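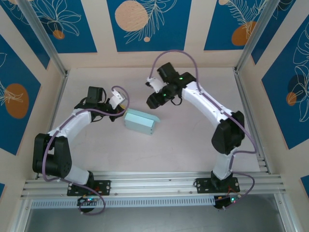

Folding and storing shared cleaning cloths at Silwood

Project report, Household Materials module
Ka-ming Liu and Florian Vasseur
Tutor: Bülent Tuncer

Background

Silwood is a student residence on the edge of Vovville with a shared kitchen on every floor. Each kitchen gets a set of cleaning cloths at the start of term. By the middle of term most of them are in a heap beside the sink, and it is hard to tell which ones are clean. Residents take a cloth from the top, use it and put it back on the top.

Our project looked at whether a different fold and a small box with a flap would change this. We did not set out to design a new cloth or a new box. The brief asked for something that could be done with things already in the building or bought locally, within one term.

We split the work into a folding part, done mostly at the table, and a kitchen part on the second floor. Florian did most of the folding tests and I (Ka-ming) did the interviews and the kitchen visits. We wrote the report together.

The cloths

We used 12 cloths with a pale grey side and a green side. They came from Trummer, the household shop near the bus station, and were chosen for their colours. With two sides that look different, it is easy to see from across a room which way a cloth has been folded. In a fold with the green inside, a strip of green still shows along the edge.

All of them were washed once before we started. New cloths from the packet kept the creases from the factory, and this got in the way when we tried our own folds. We dried them flat over a rack. Two were dried on a radiator by mistake and came out stiffer, so we kept those apart and used them only for practice.

Three ways of folding

The first fold was a plain quarter fold, in half and in half again. This is what most people do without being asked. It is quick and makes a flat square, but the square opens as soon as it is picked up by one corner.

The second was a roll. Rolled cloths stand up well next to each other and look tidy on the first day. Our problem was getting one back in. Once a few had been taken out, the rest leaned over and unrolled, and anyone returning a cloth tended to push it in on top.

The third we called the long V. The cloth is folded lengthways with the green inside, then bent at the middle and hung or set down with the bend at the bottom. The layers press together near the bend and stay slightly open higher up. A cloth held this way can be let go without falling completely open, at least when it has been folded carefully. It takes more practice than the others, and Florian was a good deal faster at it than I was by the end.

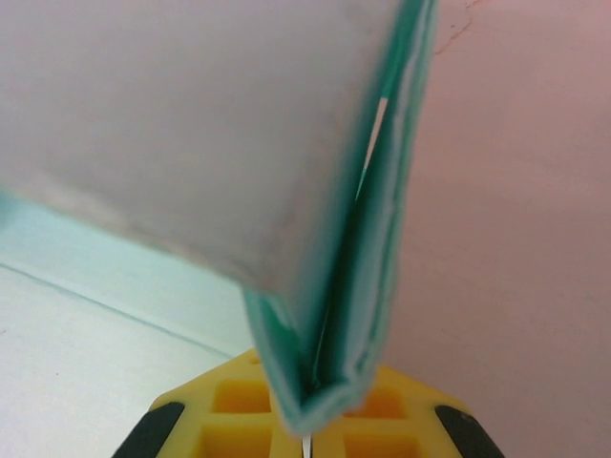

Close view of a folded cloth: pale grey face, green folds narrowing to a point.

We noticed that the width of the first fold matters more than we expected. If the two long edges are exactly level, the green side is hidden and the colour is no help. If one edge is left a finger's width behind the other, the green shows all the way down. We used the uneven version from then on and wrote it into the instruction card.

The box

A box for the cloths had to stand on a worktop, open with one hand and close well enough to keep crumbs out. We tried an open tray first. It was easy to use and people liked it, but within a few days it also held a tin opener, some elastic bands and a tea strainer. Crescencio Tovar, who looks after the kitchens, said this happens to any open container left near a kettle.

After that we moved to a box with a flap. The flap has to be long enough to lift without looking for the edge. On our first attempt it ended level with the side of the box and people picked at it with their nails. On the second we let it run on past the end. This looked less neat on the worktop, and one resident asked if it had been cut wrongly. It was much easier to open with full hands, so we left it.

Where the box stood was another matter. Placed square against the wall, it was pushed back behind the toaster. Set at an angle near the sink, with the front turned towards the room, it stayed in view. We tried to mark the position with tape, but the tape came off when the worktop was wiped, and we gave up on it. A drawing on the card did the job well enough.

In the kitchen

The second floor kitchen used the long V and the flap box for five weeks. The first floor kept its usual arrangement so that we had something to compare with. I visited both in the late afternoon, before people started cooking, and wrote down where the cloths were and how they had been left.

In the first week the box was used as we had hoped. The cloths inside were folded and the used ones were hung on the rail. In the second week there were damp cloths in the box, put there by people who had folded them correctly but had not understood that it was for clean ones. We had not said so anywhere. We added a line to the card, and after that it happened less.

The fold itself did not last as well as the box. By the third week most cloths were back to the quarter fold. They still fitted and the box still closed, but the green edge was no longer showing. When I asked residents about this, several said they had no objection to the long V and could do it if they thought about it. They did not think about it at the end of washing up.

On the first floor the heap stayed a heap. It was a little smaller after Crescencio took the older cloths away to use in the bicycle store, and we should have asked him to wait until we had finished.

What residents told us

The interviews were short and most took place while the person was cooking. Valentin Hamel, from the second floor, said he had stopped using kitchen paper for small spills because he could now find a clean cloth. Another resident said the box took up the place where she used to put her chopping board, and she moved it most evenings. Two people thought the colours had a meaning, with green for the worktop and grey for the floor. We had never considered this. It would be a sensible rule, though it would need a different sort of cloth, with one colour on both sides.

Problems with our method

We compared only two kitchens, and they are not the same. The second floor has more worktop and a window over the sink, so damp cloths probably dry faster there. The people are different too. Our visits were all at one time of day, and we do not know what the kitchens looked like after dinner, when the cloths are used most.

We also tidied. On at least three visits I refolded a cloth before writing anything down. I left these visits in the notes with a mark next to them, but they should not be given the same weight as the rest.

Recommendations

We recommend the flap box for all kitchens at Silwood, with the long flap and a card saying that it is for clean cloths only. The quarter fold is good enough for daily use. The long V could be kept for cloths that hang on a rail, where the weight of the cloth helps it to stay in shape.

If another group continues the project, they could try the Nolness building, where the kitchens are smaller and are cleaned by the residents themselves. A test with single-colour cloths would also be useful, as would a box that can be fixed under a shelf.

The practice cloths, the first box and the remaining cards are in the module cupboard. Bülent has the key.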